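Home Features Fixtures Clubs Subscribe

The Longest Season in Clillham

There are easier ways to lose a softball game than the one Clillham chose in April, when it led Tistholm by six runs with two outs to go and then dropped the same pop fly twice. The first drop was an ordinary one. The second came when the shortstop, who had caught the rebound off the left fielder's shoulder, threw it to a second baseman who was still applauding.

Clillham lost by one. In the parking lot afterward, the players ate orange slices in silence and one of the parents said it had been a good learning experience, a phrase this team has heard more often than "play ball."

I followed the Clillham women's slow-pitch side for most of a season, which meant 22 games, a great many folding chairs, and one sunburn in the exact shape of a scorebook. I had been told they were a club on the rise. They were certainly a club, and they had nowhere to go but up, having finished last in the Brustari League for three straight years. The league has eight teams. One of them folded midway through last summer and still finished ahead of Clillham on run difference.

The home field sits behind a feed store on the east side of town. It was laid out by somebody with a tape measure and a deadline, and the right-field fence stands at 154 feet, a distance that a healthy person can clear with a decent swing and a following wind. Left field goes on until it meets a drainage ditch. Any right-handed hitter who pulls the ball is punished for doing what every coach in the country taught her to do. Visiting teams complain about this all the time. The home team complains about it too, having more right-handers than anyone else in the league. 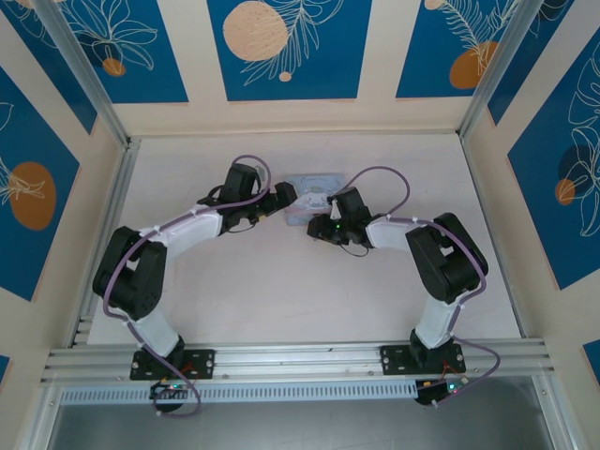 Two robot arms reach toward a light blue item on the workstation's pale tabletop.

The coach, a retired school bus driver, runs practice the way she used to run a route. Everyone is where she should be at six in the evening or everyone leaves without her. She keeps her signals simple. A touch of the cap means take the pitch. A touch of the elbow means swing. Both hands on the knees means her back hurts, and in the third game of the year it was also taken as the sign for a delayed steal, which is illegal in this league and was not well executed anyway.

She asked me not to use her name until they had won something. I have kept my word, and I extended the same courtesy to the players, several of whom asked for it before I had finished the question.

What she has built, slowly, is a defense. In May the outfield began calling for the ball out loud. In June they began calling for it one at a time. The pitcher, a dental hygienist with an arc so high that batters have been known to look away and look back, learned to drop the ball on the back corner of the plate often enough to be annoying. Slow-pitch hitters hate to wait. Given long enough to think, a good hitter will talk herself into a terrible swing, and the pitcher gives them long enough to plan a vacation.

The turn came on the road at Krūmiņa, a field named for the family that sold the land to the county and apparently kept all the shade. It was hot enough that the umpire called time to move his car. Clillham's catcher had left her glove at home and borrowed one from a nine-year-old in the bleachers, who spent seven innings leaning on the fence to make sure it was being treated right.

They won 17 to 4. I have the scorebook in front of me and I still don't entirely trust it. There were four doubles into the left-field gap, a walk issued to a batter who was trying very hard not to be walked, and an inside-the-park home run by a first baseman who had not, by her own account, run farther than the mailbox since her second child. She slid into home with no throw coming. Asked about it later, she said she hadn't slid so much as stopped being upright.

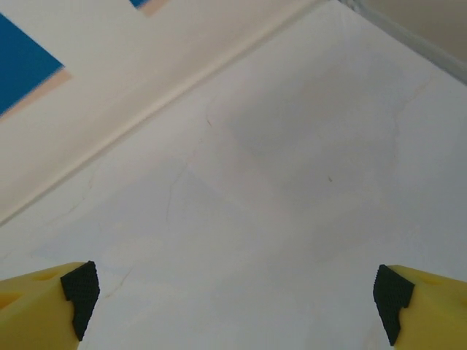

After that they were a different team, or at least the same team in a better mood. They split a doubleheader with the league leaders. They won two in a row at home, the second on a ball that rolled into the ditch and was declared unplayable by a right fielder, a center fielder and a frog. Attendance went up to 46 for the last home game, a figure I can vouch for as the person who was handed the clicker at the gate and told to make myself useful.

Then Tistholm came back around on the schedule, as Tistholm does. They have matching bags. They have a woman whose only job seems to be carrying a cooler with wheels, and they take infield practice as if somebody were grading it.

Bottom of the seventh, Clillham ahead by a run, two outs, runner on third. The batter got under one and sent it straight up over the left side, nearly the same fly ball as the one in April. The shortstop drifted back. The left fielder came in. Everyone on the bench made a noise that I will not attempt to spell.

"Mine," said the shortstop, and then said it twice more to be safe. She caught it against her chest with both arms, like someone receiving a bag of groceries. The second baseman did not applaud until the umpire's fist was up.

Clillham finished sixth. The coach says I can use her name if they finish fifth.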